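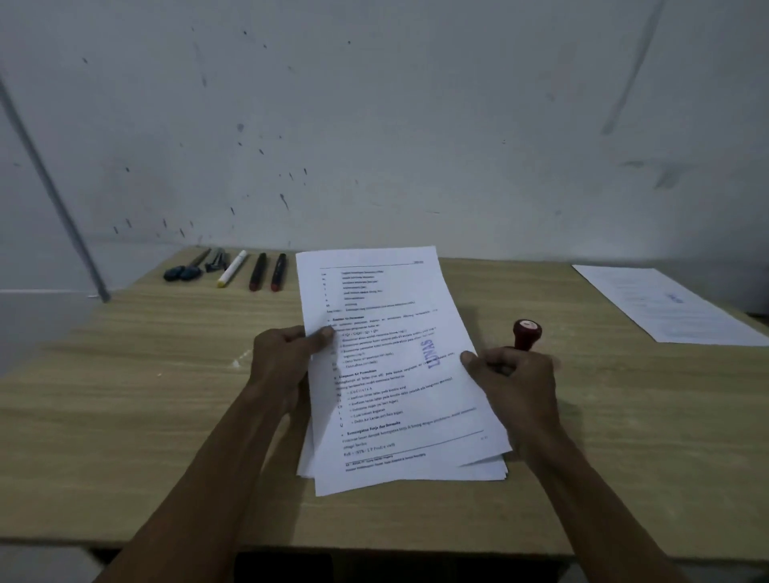
Vulska Puts Desk Work to the Test, With No Promises Yet

OCTOBER. Vulska, which teaches robots by having people show them the job, has started work on paper handling: squaring up a stack, stamping a page, setting it aside. A person does the task by hand first. Operators then repeat it by remote control on a two-armed machine from Pluvent.

The company has recorded 2,317 demonstrations at 20 desks. It is not claiming the robot can do the job.

"We've all seen the videos where it works once," said Leopoldo Palacios, who runs the project. "Loose sheets slide. People fix that without thinking, and I'm not convinced our remote operators can."

Uriel Chávez, head of testing, wants to know whether more demonstrations help at all. His team will hold back 6 desks from training and use them only for trials.

Vulska will publish the results in 8 months, failures included. No product is planned before then.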